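Peadar Ó Riain
September 2, 2024

Packing up the back room before the move. I'm posting as I go so I remember which box is which. 1/14

The big table is the packing table until the last day. It has the green checked cloth on it and the cloth stays on, so please don't fold it up and put it away.
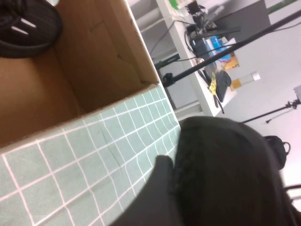

2/14
Rule for the cardboard boxes: heavy things first, flat on the bottom, then lighter things on top. I packed a box the other way around last time, with books over a lampshade. The lampshade went out with the trash.

3/14
We bought the boxes flat, in two bundles, from Brokow on the corner. They're plain brown with no printing, and I like that. If you reuse grocery boxes, you end up with a box that says bananas and has your tax papers in it. I've done that too.

4/14
Tape goes along the bottom seam twice and once across. I don't tape the top until the list for that box is written. If the top is taped, the box is finished and I won't open it again, even if somebody can't find their phone charger.

5/14
The list goes on an index card. One card in the box, and the same thing written in a notebook that stays with me. The notebook is up to page 4. My handwriting gets worse as the evening goes on, so the important boxes are being done in the morning.

6/14
Someone asked if I number the boxes. Yes. Number on two sides and never on the lid, where the next box covers it up. Room name under the number. "Misc" is not a room.

7/14
The white unit is the last piece of furniture to be emptied. It's where small things get put down and left, and every time I clear it I find more. The keyboard goes with the computer, in the same box, with the cables. I'm not having the keyboard turn up in October under the bath towels.

8/14
Small things are slower than big things. I did the coats and the spare bedding in under an hour. One drawer of batteries, keys and rubber bands took the rest of the afternoon. Three of the keys don't fit any lock we have. I kept them anyway – I know how that sounds.

9/14
Question from my sister about whether to wrap everything in paper. No. Glass and china, yes. Anything with a screen, yes, in a towel. Everything else can touch the thing next to it. We're moving across town and the truck from Heffernan is there by noon.

10/14
Heffernan quoted for 67 boxes. That was their number after walking through the house, and I thought it was high. I no longer think it's high. They charge by the load, so if we go over we pay for a second trip, and I would like not to do that.

11/14
Things I'm leaving out until the end: kettle, two mugs, scissors, the tape, one lamp, the tool bag. Last move the scissors got packed and I opened the first box in the new place with a butter knife. It works, but it tears the flap and then the box is no good for storage.

12/14
About the flaps. Fold them all the way down on the outside while you pack. If they stand up they catch on your sleeves and you can't see into the corners. Fold them back over when you're ready for tape. It takes a second and I still had to tell two people in this family.

13/14
The new place has less shelf space, so some of this isn't coming. There's a pile by the front door for the thrift store and a smaller one for the neighbors on Huken Street, who said they'd take the garden chairs. If you want anything from either pile, message me before the weekend. I'm not holding things for people who say "maybe."

14/14
That's it for tonight. The tape is down to the last roll and Brokow is closed, so I'm writing cards for the boxes that are already full and picking it up again tomorrow. If anybody local has a hand truck I could borrow for a day, I'd be glad of it. I can bring it back the same evening.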